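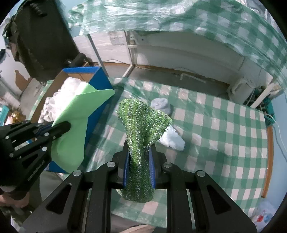
Saturday, too late for coffee and drinking it anyway

First week of teaching the summer storytelling class is done and I have to write it down before it all melts together. I had 215 slides ready. Two hundred and fifteen! Dörte looked over my shoulder on the train, counted nothing, just saw the scroll bar and laughed at me (she co-teaches the second half and I believe she owns maybe a dozen slides in total). She was right, of course. I got to slide 40-something before a student at the back asked when they would get to make something, and after that I shut the laptop and we went outside.

So we did the street thing. Everybody picks one person or one shop on the block, asks them a single question, comes back and tells the story out loud with no notes. Then they tell it again starting from the end. Then they have to decide where a reader would get to click, and what happens to the story if the reader clicks the wrong thing first. It is such a simple exercise and I forget every year how well it works. One group had the man from the key-cutting shop and they argued for half an hour over whether he should speak first or whether the map should come first. I sat on the steps and kept my mouth shut, which was hard!

The tools are another matter. The department moved us all over to Skikard in May and I still can't find where it keeps the drafts. You make a story, you drop in your video, you draw your little branches, and then you press Save and it asks which Arthur you want to save to. Arthur is what they call the shared server. There are 3 Arthurs. I picked the middle one and so did about half the class, and the other half are somewhere I haven't located yet. I miss Preltico, which was ugly and slow and crashed if you put in too many photos, but at least it had one door in and one door out. 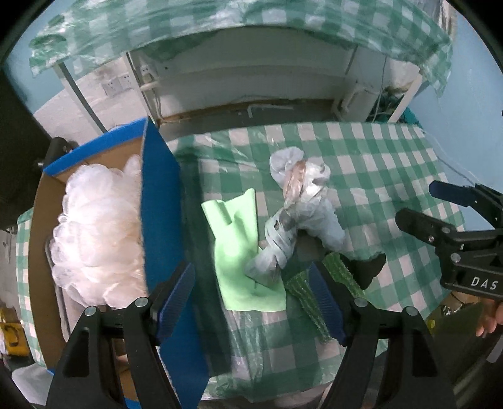
Green check tablecloth, blue and brown box, a lot of white mesh.

Word limit went down badly, as always. I gave them 400 for the main text, captions not included, and you would think I'd asked for a kidney. Daniyal Farooqui handed in 102 and it was the best thing I read all week. It's about his grandmother's radio and the one station she refused to change, and every branch of it leads back to the same song. No video, only sound and a few lines of type. I read it at the kitchen counter standing up and then I read it again to Dörte over the phone, and she went quiet and then said, "Well, what are we going to teach him?" I don't know. How to find the right Arthur, maybe.

I wrote him a long comment and then cut most of it. My note says to fix the opening line (it explains too much) and leave the rest alone. I hope that doesn't come across as cold. I remember getting a paper back in my first newsroom training with one word on it, "Fine," and I carried that around for weeks wondering what it meant.

Grading pile: over half done. The ones left are the long ones, naturally, including the Jelby group, who named themselves after their own imaginary newspaper and have already designed a logo for it in four colors. They have not written any articles. The logo is good, though. I'm going to make them do a paper prototype on Tuesday, big sheets and markers, and see if a story falls out of it.

Things to sort out before then: ask the office about the projector that turns everything pink, get sticky notes, email Dörte the new reading list before she emails me hers, and find out who can move files between Arthurs. Also cut the slides. I've told myself 30 at the most. I went in after dinner to start trimming and came out with two more than I had before, so I closed it and started writing this.

My feet hurt and the neighbor's dog has opinions about the moon. Going to bed.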